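クラシックギターの話をだらだら続けます。興味ない人はミュートしてね。長いです。

習い始めて2年たったんですよ。2年! 始めたときは「禁じられた遊びを最後まで弾けたらもう満足」とか言ってたのに、弾けるようになったら(つっかえつっかえだけど)次が欲しくなって、いまだにやめてない。飽きっぽい私にしては快挙です。

で、いま弾いてるのがRenato Bustosの小さいワルツ。楽譜は見開きに収まるし、音も少ないし、先生も「すぐ弾けるよ」って言うから軽い気持ちで始めたら、5月からずっとこれ。もう夏だよ。

何が難しいって、難しいところがないのが難しい。速いパッセージもセーハの連続もない。ただメロディがずーっと高い弦で歌ってて、下で低音がのんびり歩いてるだけ。だから音がちょっとでもプツッと切れると全部ばれる。

先生はWayne Pennerっていう人で、声がやたら小さい。レッスン中、こっちが弾き終わっても黙ってて、しばらくしてから「もう一回」ってささやく。怖い。怒ってるわけじゃないのは最近やっとわかった。

先週も冒頭をひたすらやって、時間のほとんどがそれで終わった。先生いわく、メロディの音を弾いた指が次の準備に行くのが早すぎるらしい。早く置きにいくと、そのぶん前の音が死ぬ。いやもう言われてみればそのとおりで、録音を聴いたら自分の音、ぜんぶ語尾を飲み込んでる人みたいだった。

爪の話もしていいですか。クラシックギターって右手の爪で弾くので、爪の形で音がまるきり変わる。これがもう沼で。

最初の年は何も考えずに丸く切ってたんだけど、あるとき薬指だけ音がシャリシャリ言うようになって、先生に見せたら「角がある」とだけ言われて終わった。角。どこ。家に帰って電気スタンドの下でじーっと見て、端っこがほんのちょっと引っかかるのを見つけて、やすりで二、三回なでたら直った。感動した。

それ以来やすり貧乏です。ガラスのやつ、紙のやつ、革のバフみたいなやつ。結局いちばん使ってるのは薬局で買った1000円のガラスやすりなんだけど、もっといいのがある気がしてまた買う。だれか止めて。

あと爪って季節で硬さが変わりませんか? 私は冬がだめ。乾いてすぐ端が欠ける。夏は夏で、お風呂上がりに弾くとふにゃっとしてて音がぼやける。なので練習はお風呂の前、と決めてる。決めてるけど守れてない。

日常生活もだいぶ変わった。缶のプルタブはスプーンで開けるし、段ボールのテープは絶対に爪でいかない。シールをはがすのは左手。左手は逆に短く切ってるからこれまたはがしにくくて、値札のついたままのコップがうちには結構ある。

右手で弾くのは親指、人差し指、中指、薬指。楽譜だとp、i、m、aって書いてある。小指は基本おやすみ。でもこのおやすみの小指が曲者で、力が入ってるとピーンと立つ。お茶会の人みたいになる。

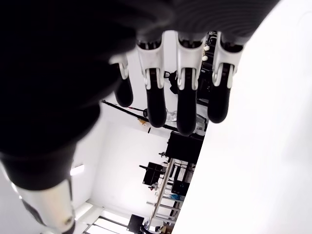 横並びの四本指。関節は白、指先は黒くてつやつや。

小指が立つと何がいけないかというと、となりの薬指まで引っぱられて動きが鈍くなる。試しに小指をピンと伸ばしたまま薬指だけ曲げてみて。動くけど、なんかイヤな感じするでしょ。弾いてるとき私の薬指はずっとあのイヤな感じの中で働いてたわけです。かわいそう。

直し方は地味です。机の上に手をぽんと置いて、力を抜いて、そのままの丸みでギターに持っていく。で、開放弦をアルペジオでゆっくり。メトロノームは80から。速くしない。左手は使わない。これを毎朝やってる(毎朝って言ったけど、寝坊した日はやってない)。

効果はね、ある。あるけど、曲に戻ると小指も戻る。左手が忙しくなると右手のことなんか頭からすっ飛んで、ふと見たらまたお茶会。先生は「気づいたんならいい」って小声で言ってた。いいのか。

楽器の話。私のはDalgleishっていう工房の中古で、前の持ち主がよく弾いてたみたいで、サウンドホールの下に細かい傷がいっぱいある。お店の人は申し訳なさそうに値段を下げてくれたけど、私はこの傷けっこう好き。新品だったら怖くて触れなかったと思う。

鳴りはおとなしい。低音がもこっとしてて、高音はちょっと細い。それで弦をいろいろ替えてみた時期があって、張りの強いのにしたら手が痛くて三日で降参。いまはStosentの普通の張りに落ち着いてます。高音がちょっと丸くなるやつ。

でもこれ、弦替えた直後がほんとに大変で! ナイロン弦って伸びるのよ。合わせたそばから下がる。一曲弾くあいだに下がる。最初の数日は弾いてる時間よりペグ回してる時間のほうが長い。だから本番の直前に替えちゃだめって言われるんだけど、私はやりました。はい、去年の発表会で。

あのときは曲の真ん中あたりで3弦がどんどん沈んでいって、でも止まる勇気もなくて、最後の和音がものすごく不思議な響きで終わった。拍手はあった。みんな優しい。終わってからWilma Munroさん(同じ教室の大先輩)に「最後のところ、現代曲みたいで素敵だったわ」って言われて、穴があったら入りたかった。

Wilmaさんの話もしたい。この人の弾くバッハがほんとにきれいで、テンポはすごくゆっくりなのに退屈しない。なんでだろうと思って聞いたら「次の音を待ってるだけ」って。待つ。私は待てない。いつも次の音に飛びつきに行ってる。ワルツの語尾を飲み込むのもたぶん同じ病気。

で、これを言うためにスレッド始めたようなもんなんだけど、今年の発表会の日が決まりました。2018年7月13日、場所はMarksideの小ホール。去年と同じところです。

小ホールね、響きがいいんですよ。家で弾くとカサカサの音が、あそこだとちゃんと余韻がついてくる。ただし客席が近い。最前列の人の靴まで見える。去年は知らない人の靴ひもがほどけてるのが気になって、一小節飛ばしました。

今年はソロのワルツと、あと二重奏。相方はYanling Luさん。私が下のパートで、彼女が上。いつも私より先に仕上げてくるので、合わせのたびにお腹が痛い。

二重奏の練習でよく揉めるのが出だし。せーので息を吸って入るんだけど、私の息が長い。Yanlingさんは短い。だからいつも彼女のほうが一瞬早い。何回やってもずれるので、最近はどっちかの鼻息を聞くのをやめて、私の頭がちょっと下がったら入る、ってことにした。これは合う! 見た目はおじぎしてる人。

あと譜めくり問題。二重奏の楽譜、私のパートだけめくる場所が最悪で、よりによって低音を切らせないところでページが終わる。コピーを貼って横に伸ばしたら譜面台からはみ出て、扇風機の風でべろんとなって落ちた。いまは厚紙に貼ってクリップで留めてる。見た目は工作。

暗譜しろって話なんだけどね。暗譜、苦手なんですよ。指は覚えてるのに、「あれ、次なんだっけ」って考えた瞬間に全部消える。考えなければ弾ける。でも考えないようにしようって考えちゃう。

暗譜のコツをAldo Galliさんに教わった。たまに教室に顔を出す人で、昔は流しみたいなこともしてたらしい。曲の途中のどこからでも弾き始められるようにしておけ、と。頭からしか弾けないのは道を一本しか知らないのと同じで、工事してたら帰れなくなるだろって。たとえが生活。

それで楽譜に赤鉛筆で印をつけて、そこから弾く練習をしてる。やってみると、ぜんぜん弾けない場所があってびっくりする。頭からなら毎回するっと通れるのに、そこから始めろと言われると左手がどこに行けばいいのかまるでわからない。ワルツだと中間部の最後、ホ短調から戻ってくるところ。いままで勢いだけで通ってたんだなあ。

しかもその場所、去年の曲で一小節飛ばしたところと作りがよく似てる。靴ひものせいにしてたけど、靴ひもは悪くなかったのかもしれない。知らない人、ごめん。

練習時間は、仕事から帰ってごはん食べてからなので夜です。うちは壁が薄いから、遅くなったらサウンドホールにタオルを突っ込んで弾く。音はぽこぽこになるけど、指の確認には十分。むしろ余韻がないぶん、粒の揃ってなさがよく聞こえてつらい。

手が痛い日は休む。去年、左の手首を痛めたのにそのまま弾いて、しばらくペットボトルも開けられなくなったので。あのときは先生が珍しく普通の声で「休みなさい」って言った。普通の声だとそれはそれで怖い。

原因は親指で握りすぎてたこと。ネックの裏で親指がぎゅーっと押してる。試しに親指を離して、腕の重さだけで押さえてみるとちゃんと音が出るんですよ。最初は信じられなかった。セーハもこれでだいぶ楽になった。Fが鳴らないって悩んでる人、やってみて。

足台もやめました。片足を上げてると腰にくるので、いまは吸盤でくっつける支えを使ってる。この吸盤がたまに取れる。静かな曲の途中で「ぽんっ」て鳴る。息を吹きかけてから付けるといいと聞いて、毎回はーってやってる。本番でもやると思うので、客席の人は見ないふりしてください。

衣装はまだ何も決めてない。つるつるした生地のスカートはギターが滑るからだめ。ボタンの多い上着は裏板に当たるからだめ。袖が広がってるのも弦にさわる。となると去年と同じ黒いズボンになる。まあ誰も覚えてないでしょ。

あ、録音の話を忘れてた。スマホを譜面台に置いて録ると低音がぼんぼんいうので、少し離して本棚に置くのがいいです。私はそれで毎晩ワルツを通しで録って、寝る前に聴いて、落ち込んで寝てる。でも5月の録音と聴き比べたら、メロディがちゃんと次の音までつながってるところが増えてた。冒頭だけだけど。

やばい、書いてたらもうこんな時間。爪を整えて、印つけたところから中間部を弾いて、今日はおしまいにします。Yanlingさん、これ読んでたら、次の合わせでは厚紙もう一枚持っていくからね。クリップも。

追記:やすりのおすすめ、返信でくれた人ありがとう! さっそく注文しました。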